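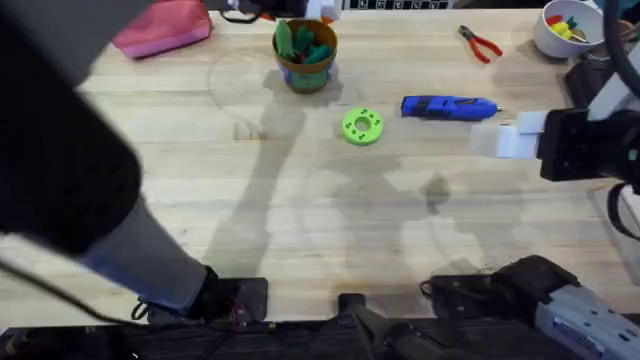
The two-arm bench at Clivenville, with the glue gun, pliers and a green ring part on the table.

Progress report to the Contreras fund, period ending February
Project: shared bench work, Skunis repair and packing shop, Clivenville

The second bench is now in daily use. Seven staff have been trained to start, stop and reset the arms, and two of them can also change the gripper fingers. Training took longer than planned, as we ran it in short sessions between orders. 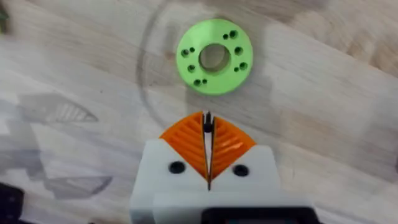

Small parts remain the main difficulty. Flat items take more attempts than round ones, and staff still step in when a pick fails. We have asked Estosero for a softer finger pad and expect a quote next month.

Handling work has dropped for the morning team. They now spend the first 15 minutes of the shift laying out the table and then move to inspection, which most of them prefer. Two people said they missed the bench work, and Zorica Kovačević has changed the rota so that they keep one bench shift each.
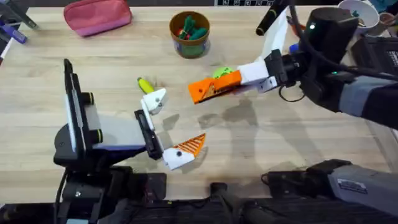
No posts have been cut and none are planned. Spending on training materials came to £1872, within budget. In the next period we will train the evening team and rewrite the reset instructions, which staff found hard to follow.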